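Fruit Purchase and Discard in Shared Student Housing
Project report, Household Resource Use module
Prutholm College, Department of Environmental Studies

1. Introduction

Fresh fruit is bought often, in small amounts, and is usually kept in plain view. It should therefore be one of the easier foods to use up before it spoils. Earlier coursework in this module found that students named fruit as the food they most often threw away, but that work relied on memory. The present project used a written log kept at the time of purchase and at the time of use or discard. 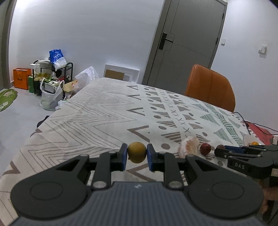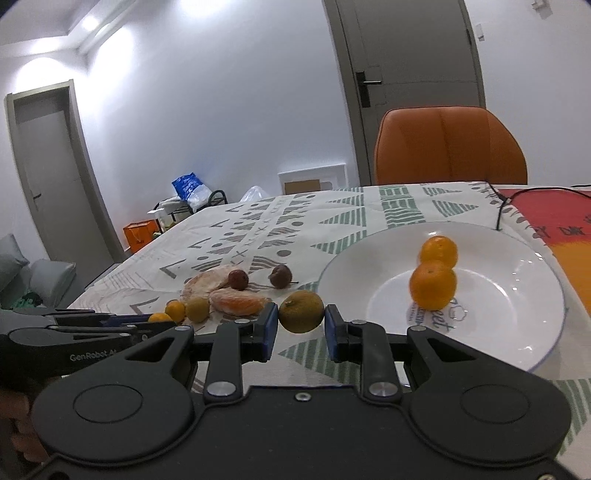
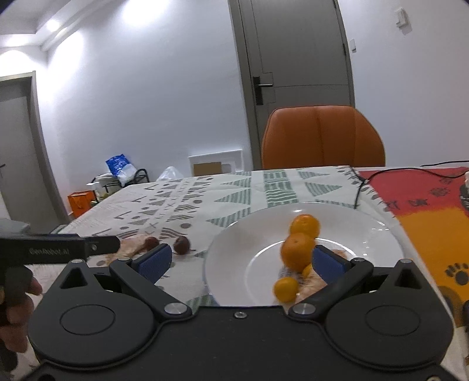

Figure 1 (a–c). Whole fruit indoors.

The project asked two questions. First, what share of whole fruit bought by student households is discarded? Second, does the share differ by place of purchase or by place of storage?

2. Method

Eighteen households took part, all in the Valente housing block or in rented units on the same bus line. Each household received a log sheet and a pen on a string, to be fixed to the refrigerator door. The log had one row per item. Columns were: type of fruit, place of purchase, place of storage, and final outcome.

Outcomes were coded as eaten, discarded, or other. "Other" covered fruit given to someone outside the household, fruit cooked or juiced, and fruit still on hand when the log closed in August. Grapes, berries and cherries were left out, as were dates and other dried fruit, which keep for much longer.

Place of purchase was coded as Seda (the supermarket nearest the block), Gisier (the open-air market) or elsewhere. Place of storage was coded as refrigerator, bowl or plate, or bag. An item that was moved was coded by where it spent the first night.

No attempt was made to weigh the fruit. Kitchen scales were available in only a few of the units, and the trial log sheets that included a weight column came back with that column blank.

3. Results

The logs contained 1176 items with a usable outcome. Of these, 736 were eaten and 142 were discarded, giving a discard share of 12 percent. The remaining items were coded as other, mostly as fruit still on hand at the close.

Bananas and peaches made up the largest part of the discards. Citrus was seldom discarded before the log closed, but it was also the group most often still on hand, so its true discard share is probably understated. Apples fell between the two.

Fruit from Gisier was discarded more often than fruit from Seda. The market sells by the crate late in the day, and several households noted crate purchases in the margin of the log. When crate purchases were set aside, the difference between the two sources was too small to interpret.

Fruit left in the bag had the highest discard share of the three storage types. Refrigerated fruit and fruit in a bowl or on a plate gave similar results overall, although peaches did better in the refrigerator and bananas did worse.

4. Discussion

The discard share was lower than the coursework surveys had suggested. One explanation is that people remember spoiled food more readily than food they ate. Another is that keeping a log changes behavior. Two households wrote that they ate fruit they would otherwise have left, and this effect cannot be separated out with the present design.

The result for bagged fruit should be read with care. Bags were mostly used for large purchases that did not fit elsewhere, so quantity and storage are mixed together in the data. A later study could assign storage type in advance.

5. Limitations

Households volunteered and may be more careful with food than the average. Rows with no outcome were dropped, and some of those items may have been discarded without a note. Damage at the time of purchase was not recorded. Coding was done by one person from handwriting that was at times hard to read.

Appendix A contains the blank log sheet. Appendix B lists the coding rules for cut and shared fruit.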